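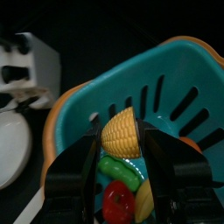

*Toy corn over the colander, with the pepper and the tomato lying inside.*

13 February 2020

I went to the Grotis open day mostly for the furniture, because our nursery in Arham needs new low shelves. In the end I stayed longest in the play kitchen room on the upper floor, and I would like to write down what I saw before I forget it.

The building is a former school. One pays nothing to enter, but at the door they give you a paper bracelet and a plan of the rooms. The plan was printed very small and I took the wrong stairs two times.

The play kitchen things come from two makers, Savia and Okabe. Savia has the heavier pieces, such as stoves and sinks, and Okabe has mostly small things for cutting and serving. Both had put their goods on open tables, so one could touch everything.

What I liked most was the plastic food. The corn is a short piece, pale yellow, with rows of raised kernels. One end is rounded and the other is flat, like a cob that was cut for soup. Our children like such surfaces and go over them with the thumb again and again. The green pepper is long and bumpy, with a shiny skin. The tomato is red with a small green spot on the top.

The colander is teal and sits inside an orange bowl. It has long narrow slots instead of round holes. I think this is easier to clean with a brush, but I did not try it. With us, the toy food is washed each evening in the real sink, and a colander which goes into a bowl would save one tray on the shelf – we have very little place there.

I asked if the vegetables can be bought one by one. They can, but the smallest order is 50 pieces, which is too much for us. Perhaps we can share it with the other nursery in our street.

The catalogue has 1,021 articles and no index. I looked for the shelves on the bus home and found them near the end, after the garden tools. They are made in two heights, and the lower one should fit under our window.

The next open day is in July. I will bring the measures of the wall with me, and also a bigger bag for the brochures.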